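2018-04-10

Battery and thermal checks, Broller 11-inch laptop, second unit

Second unit from the same batch as the one we returned. Same fault suspected: charge gauge drops from 20 per cent to nothing with no warning. Wanted to find out whether the gauge or the pack is wrong before writing to Gistel again.

Setup. Fresh install, updates off, wireless on but idle, keyboard light off. Screen at 200 nits measured at the centre with the small meter, not the slider position, which is useless on this model. Logger writes pack voltage, reported charge and base temperature once a minute to the card, so nothing is lost when the machine cuts out. Card formatted first. The last one was nearly full and the log stopped early.

Run 1, text editing macro with a page reload every few minutes. Gauge tracked well down to the low twenties, then cut out. Pack voltage at the last logged line was still well above where I would expect the protection to trip. Restarted on mains and it reported 20 per cent again straight away. Points to the gauge, though one run proves little.

Run 2, slide show of stills from the shared folder, full screen, looping.

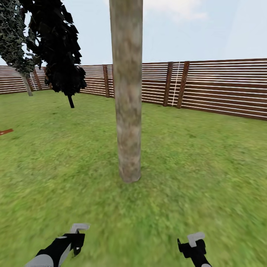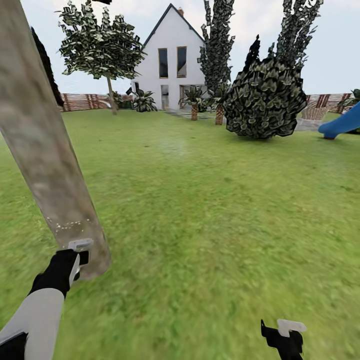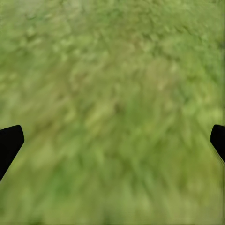
Log for run 2 has 1,049 lines between unplugging and cut-out, no gaps. Longer than run 1, as expected, the processor being mostly idle between slides. Same behaviour at the end: steady decline, then off. Base temperature stayed flat the whole way, so heat is not the trigger.

Run 3, local video, volume at half, headphones in. Stopped by me after 124 minutes because the hinge side was getting warm and I wanted to look at the vent. Vent clear. The foam strip beside the fan is seated crooked and covers part of the outlet. Moved it over with tweezers and the warm patch went down by up to six degrees on the next pass. Not related to the cut-out but worth telling Gistel, the first unit may have had the same.

Then the calibration. Charged to full, left on mains overnight, ran down to cut-out with sleep disabled, left off for several hours, charged again without using it. Gauge now reads lower at the same voltage through the bottom third. Have not yet run it flat since.

Firmware: the unit has the version from last August. Lévesque list a newer one for this board but the notes only mention the touchpad. Not applying it until the repeat of run 1 is finished, otherwise I will not know which change did what.

Other bits. The Skekeck charger gets the pack to full in the same time as the supplied one, so fine for bench use. Its plug is loose in the socket - tape it down if leaving it overnight. Right-hand base screw nearest the hinge is shorter than the rest. Do not mix them up, a long one there touches the board.

To do: repeat run 1 after calibration, same macro, same brightness. If it still cuts out early, swap packs with the older machine and run again. Then firmware. Copy logs off the card before any of it.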